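Sernbridge Women's Health Clinic
Opening-up safety checklist, with comments
Walk-through of 10th March, Room 2 and front hall

Front door and buzzer: OK
Comment: The buzzer is working again and we are so pleased! Please keep asking for a first name before letting anyone in, even when it's raining and you feel mean about it.

Waiting room sight lines: OK
Comment: The new blinds (from Nair) do cover the street side fully, so patients can't be seen from the sidewalk.

Emergency contraception cupboard: NEEDS ATTENTION
Comment: Locked, and the log matches the shelf, thank you all. Two boxes are due to expire in April, so do move them to the front.
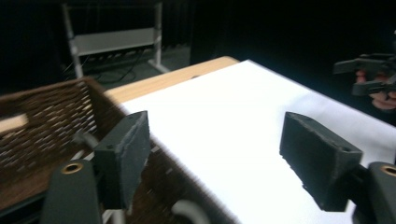
Gripper fingers, open.

Patient files: OK
Comment: Cabinet 628 was locked and the key was in its proper place. The shredding bin is getting rather full, though, and Drosura will only come if somebody calls them.

Exam room 2: NEEDS ATTENTION
Comment: Panic button tested and heard at the desk. The privacy curtain still sticks halfway along, and we'd love to have it sorted before the next busy clinic. The quote from Grustorberg was $195, well within what's left for repairs.

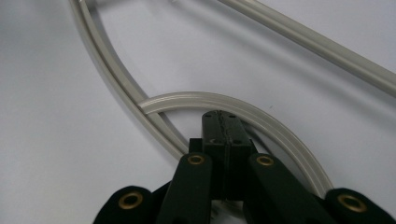

Light gray profile strips on a white surface.

Back exit: OK
Comment: Clear all the way to the parking lot, and the light comes on.

Escort vests: OK
Comment: Clean and hung up. Please sign them back in!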